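로봇 손 비교하기! (어린이 설명글, 급하게 씀. 2023년 1월 21일)

## 집게 손이 뭐야?

로봇 팔 끝에 달린 손. 영어로는 그리퍼(gripper)라고 해요. 사람 손은 손가락이 다섯 개죠? 그런데 집게 손은 2개만 있어도 꽤 많은 일을 해요. 벌렸다가, 오므렸다가. 끝!

근데 그게 쉽지가 않아요. 특히 유리컵.

## 왜 하필 유리컵?

너무 세게 잡으면 깨질 수 있어요. 너무 살살 잡으면 미끄덩. 게다가 투명해요. 카메라로 보면 컵 뒤에 있는 책상 무늬가 비쳐서 어디까지가 컵인지 헷갈려요. 빛이 반짝 하는 곳도 있고요. 컵끼리 겹쳐 보이면 더 어렵습니다.

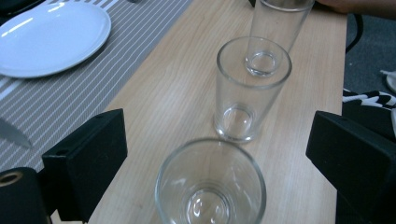
그래서 집게 안쪽에 뭘 붙이느냐가 중요해요. 우리 Gisasport 교실에서는 손가락 두 종류를 비교하기로 했어요.

- **Rind** : 폭신한 손가락. 눌리면 살짝 들어가요. 컵에 닿는 부분이 넓어짐.
- **Dernlow** : 딱딱한 손가락. 모양이 안 변해요. 얇은 물건 집을 때 좋아요.

폭신한 쪽이 무조건 이기는 거 아니냐고요? 아니에요. 포크나 나이프처럼 납작한 건 폭신한 손가락이 자꾸 놓쳐요. 책상에 딱 붙어 있는 걸 들어 올리려면 끝이 뾰족하고 단단한 게 편하거든요. 지우개 두 개로 바늘 집기를 해 보세요 (진짜 바늘 말고 이쑤시개로!!). 무슨 말인지 바로 알게 되요.

## 카메라는 어디에 달지?

두 군데를 비교해요.

**손에 달기.** 물건이 아주 크게 보여요. 집게 사이에 컵이 들어왔는지 확인하기 좋음. 대신 옆에 뭐가 있는지는 잘 안 보일 때가 많아요.

**머리에 달기.** 책상 전체가 보여요. 접시는 저기, 포크는 저기, 컵은 여기. 대신 컵이 작게 나오고, 손이 앞을 가릴 때도 있어요. 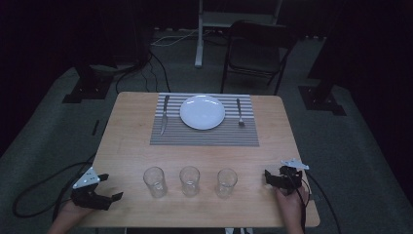 둘 다 쓰면? 좋죠. 그런데 컴퓨터가 봐야 할 그림이 많아져요. 그림이 많으면 계산도 오래 걸리고요. 그래서 어떤 일에는 하나만 쓰기도 해요.

아 그리고 하얀 판에 까만 점이 찍힌 표식! 이런 표식을 집게에 붙이면 카메라가 집게 위치를 찾을 때 도움이 될 수 있어요. 얼굴에 붙인 이름표 같은 거예요. 점의 자리를 보고 '집게가 지금 이쪽으로 기울었네' 하고 계산하는 방법입니다.

## 공평하게 비교하려면

여기 중요. 시험하는 조건이 다르면 비교가 안 돼요.

1. 컵은 같은 걸로.
2. 놓는 자리도 똑같이. 테이프로 표시해 두기
3. 손가락을 바꿨으면 카메라는 그대로 둬요. 한 번에 하나만 바꾸기!
4. 실패한 것도 꼭 적어요. 안 적으면 나중에 까먹음

우리는 손가락마다 70번씩 해 보고 기록장 이름을 Furallow라고 붙였어요. 표에는 '잡음', '놓침', '넘어뜨림' 3칸. 그중에 '넘어뜨림'은 빨간색으로 써요. 잡기도 전에 손가락이 컵을 툭 친 경우예요.

## 집에서 해 보기

나무젓가락 끝에 스펀지를 고무줄로 감으면 폭신한 집게. 안 감으면 딱딱한 집게. 종이컵으로 하세요, 유리컵은 안돼요. 한쪽 눈을 감고도 해 보고요. 거리 맞추기가 갑자기 어려워질 거예요. 카메라가 한 대뿐인 로봇도 비슷한 고민을 해요.

기록표는 다음 장에 있어요. 연필로 쓰기!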